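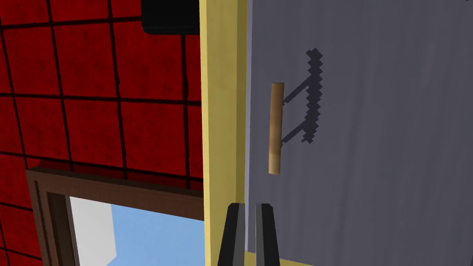 Unit 8: Door and drawer tasks in simulation – working rules

Course: Manipulation Lab
Instructor: Mhairi Kerr
Lab sessions: Thursday afternoon, room list on the course page

These notes cover the rules we use when a simulated arm opens a cabinet door by its handle. They apply to Assignment 6 and to any final project with a hinged door or a sliding drawer in it. Last year's handout had a section on knobs. It has been moved to Unit 9.

1. Before you run anything

Write down the task in one sentence. "Open the door" is too loose to grade. State which door, which handle, how far it has to open and where the gripper has to be when the episode ends. In Assignment 6 the door counts as open when the hinge passes the angle given in your task file. The gripper must be clear of the handle at that point.

Fix the random seed and record it. If you change a texture, a light or a camera position, that is a new scene version and it gets a new number. Two groups last term compared results from different scene versions without knowing it and had to run everything again.

2. Handle geometry

A handle usually has two shapes in the simulator: the one you see and the one the physics engine touches. They do not always match. Turn on the collision view and check both before you pick a grasp point. On a bar handle held off the door by posts, look at these:

The gap between the bar and the door. Your finger thickness plus a margin has to fit in it.
The posts. Keep the fingers away from them, as contact with a post can look like a good grasp in the force log.
The ends of the bar. Grasp in the middle third unless the task says otherwise.

Shadows are not a measurement. Low-resolution shadow maps give stepped, jagged edges, and students have tried to estimate the handle gap from them. Read the gap from the model file.

3. Approach

Open the fingers fully before the final approach. For a vertical bar, the fingers close from the left and right sides of the bar, so set the wrist rotation first and then move in. Do not rotate the wrist inside the gap.

Stop at a standoff point in front of the handle. From there, move in a straight line at the slow speed set in the Sivau controller file. Do not edit that file. If you think the value is wrong, write to Orathai Klinhom and say why.

4. Pulling

A hinged door moves the handle along an arc. A straight pull works for a short distance and then the fingers start to slip or the joint forces climb. Plan the arc from the hinge position, or use compliance in the sideways direction – either is accepted, but say which one you used.

Set a force limit and keep it on for every run, including test runs. An episode that goes over the limit is a failure even when the door ends up open. We hold to this in simulation so that the same code can be moved to the Zinmont arm in the second half of the course. The real arm has a real door attached to it, and the hinge was replaced in December.

5. What to log

Scene version and seed
Controller file version
Start pose of the arm
Peak force on each finger
Final hinge angle
Result: success, failure or aborted
For failures, one line on the cause

Keep the failures. The reference set for this unit has 372 episodes, and the failed ones are in the same folder as the rest. Please do the same with yours. A report with a success rate and no failed runs on file will be sent back.

6. Reporting

Give the success rate together with the number of episodes and the number of scene versions. Do not mix runs from different force limits in one table. If you tuned on a scene, do not test on it. Thắng Vi has put two held-out kitchens on the course server under Panyasiri, and those are to be used for the final numbers only.

Camera views in the report should come from the camera your policy used. You may add a second view if it helps the reader, with a label that says so.

7. Reading for next time

Course reader, chapter on contact and compliance, first half.
Godelieve Hermans, notes on grasp margins (course page).
Look through your own logs from Unit 7 and bring one failed run that you cannot explain.

Questions on the grading script go to Sakda Chuensuk. The script does not accept folder names with spaces.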